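Cirnusby Gridiron Club
Minutes of the September club meeting
Held in the upstairs room at the Aasen Street fieldhouse, 7:00 p.m.

Present: offensive, defensive and special teams coaches, the team manager, the equipment lead, four player representatives, and a very good turnout of parents and supporters. Apologies were received from the strength coach and the junior flag coordinator.

1. Minutes of the last meeting

Approved with one correction. The scrimmage against Gerkitz was recorded as a loss. It was a tie, and the player representatives were pleased to have that put right!

2. Head coach's report

The head coach opened by thanking everybody for a terrific start to the season. The team has played 3 games and won two of them, and the one that got away came down to a missed two-point try with the clock nearly gone. The run game has been a joy to watch. The offensive line had three new starters coming out of camp, and the group has already learned to pass off stunts without anybody shouting about it (well, less shouting than last year).

Quarterback was discussed at length. Both quarterbacks will keep getting first-team snaps in practice, and the starter will be told at the walkthrough before each game. A parent asked if that was fair on the receivers, who have to adjust to two very different arms. The head coach said the receivers had been asked and they like it. One of the player representatives, a receiver, agreed and said the deep ball from the younger passer is the most fun thing in practice right now.

The defensive coach asked for more film time on screens. Gerkitz ran the same bubble screen until we stopped it, and it took us until the fourth quarter to stop it. Film sessions will move to 6:15 p.m. ahead of the evening practice, with food. The offer of food was warmly received.

Special teams: coverage has been excellent. Punt returns are another matter, with 2 muffs so far. Extra catching work will be done at the end of practice, into the lights, with a tennis ball first and then a football.

3. Roster and eligibility

The game roster stands at 33 players. Two more have completed their paperwork and will dress once the league confirms. The team manager reminded all players that physical forms must be on file before contact practice, including for players who were with us last season. No form, no pads.

The meeting discussed moving a couple of linebackers to tight end for short yardage. The offensive coach is all for it. The defensive coach would like them back afterward. Agreed to try it in practice and report next time.

4. Fieldhouse and equipment

The helmets sent for reconditioning are back and look great. The equipment lead asked that players stop drying gloves on the helmet racks. Shoulder pads in the smaller sizes are getting tight in number after the bumper rookie class, and spares will be borrowed from the junior program until the new ones arrive.

The old blocking sled has been repaired and squeaks much less. The line coach asked for a second sled. Everyone would love a second sled. Carried over until the budget is clearer.

Mounting options for the new coaches' whiteboard were looked at briefly, and the equipment lead will bring a recommendation to the next meeting.
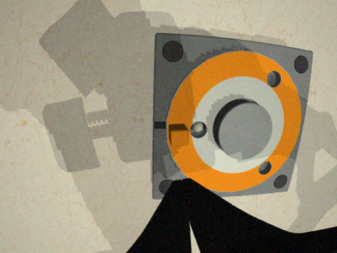

Item 4: gray plate with corner holes.

The scoreboard clock still drops a minute now and then when it is reset at halftime. Gredix has agreed to look at the control box before the next home game. In the meantime the timekeeper will keep a handheld clock on the sideline and the referee will be told before kickoff.

5. Home game against Gerkitz

This is the big one, and the room was buzzing about it. Gates open at noon and kickoff is at 2:00 p.m. The target for the day is a crowd of 1,000, which would be the best the club has ever had. The band from the high school has said yes, and the alumni are planning a tunnel for the players to run through.

Parking at the fieldhouse will be kept for the visiting bus, officials and anyone with a permit. Everybody else should use the lot on Aasen Street and walk over. The grill team wants to start earlier this year after running out of buns before halftime last time. Agreed, and more buns.

A supporter suggested that the team wear the throwback jerseys. There was a lot of noise in favor. The equipment lead will check how many can be found in playable condition and in sizes that fit linemen.

6. Junior flag program

A written update was read out. Sign-ups are well up, the girls' group has its own practice slot for the first time, and the kids had a wonderful morning when the defensive backs came down to help with flag pulling. More players are asked to come along. The juniors will play a short exhibition at halftime of the Gerkitz game.

7. Any other business

The player representatives asked for music during warmups at practice. Agreed, on the understanding that it goes off when the coaches start talking.

The lost property box is full and includes three single cleats, all left feet. Please come and claim them.

Actions

Head coach: set film schedule and send to players.
Team manager: confirm the two pending players with the league.
Equipment lead: throwback jerseys, spare pads, whiteboard mounting.
Special teams coach: punt return drills.
Grill team: order list to the team manager before the home game.

Meeting closed at 8:40 p.m. Next meeting in the same room, after the Gerkitz game.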